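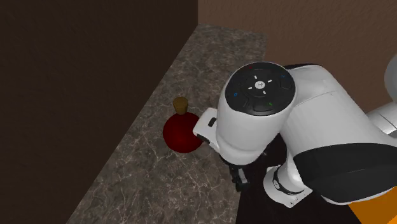 *Fig. 1. Rendered interior: stone-look counter, dark wall to the left, lighter brown wall behind.*

## Week 2 – Surveying a building before anyone touches it

Notes go with the reading packet. Slides are up on the course page. If you missed the first class, get somebody's notes on integrity vs. condition, I won't repeat it.

**Where we are**

Last time: why a place gets listed at all. Today: what you write down when you walk in. Survey first, argument later. Most weak nominations I read have a decent argument sitting on a thin survey.

**Terms you need**

- *Period of significance* – span of years when the building did the thing it matters for. Can be one year. Often isn't the year it was built.
- *Contributing / noncontributing* – district term. Does this building date to the period and still look like it. A nice building can be noncontributing.
- *Character-defining feature* – take it away and the place reads differently. Stairs, window pattern, room layout, sometimes just a ceiling height.
- *Reversible* – can be undone without hurting old material. Paint on brick is usually not reversible, whatever the contractor says.

**Our case: the Fondell Block**

Two-story commercial row, storefronts below, rooms above. Adjei Hardware had the corner for years, then it was split into smaller shops. Upstairs was rented rooms, later storage. File number for the county inventory is 3591, put it on every sheet you hand in.

What the old survey form got right: footprint, roof shape, materials on the street side. What it skipped: the whole rear wall, and everything upstairs. One line for the interior, "altered." Altered how? When? By who? Useless to the next person.

There are 11 upstairs rooms. Nobody is expected to do all of them. Your group gets a share, list is on the door.

**Order of work on site**

1. Walk the outside, all sides, no writing.
2. Walk it again and write.
3. Sketch plan, one per floor. North arrow!
4. Openings – doors and windows, numbered clockwise from the front door.
5. Interior, room by room. Floor, walls, ceiling, trim, then anything built in.
6. Damage last. People start with damage and never get back to the rest.

Write what you see, then what you think, in seperate columns. "Seam in plaster, 4th step" goes in the first. "Old doorway?" goes in the second, with the question mark.

**Dates**

Building a date from one source is guessing. You want at least 2 that don't depend on each other. Fire maps plus a deed, ok. A newspaper story and the plaque that copied it – that's one source.

Nails, saw marks, and glass can narrow things down but materials get reused. A salvaged door tells you about the door.

**Compare with Stilla Mill**

Much better documented, partly because the owner kept repair bills. Read the Stilla form before you go out and look at how the additions are handled: each one gets its own paragraph and own date range. Copy that format.

**Due**

Field sheets and sketch plan by 20th February. Typed survey form the week after, use the Jamix template, not your own. Max 19 pages incl. plans. Late sheets hold up your whole group so dont.

Bring: clipboard, tape, flashlight, closed shoes. Pencil, because pens quit in the cold.

Next: reading deeds and chain of title. Start the packet early, the handwriting is slow going.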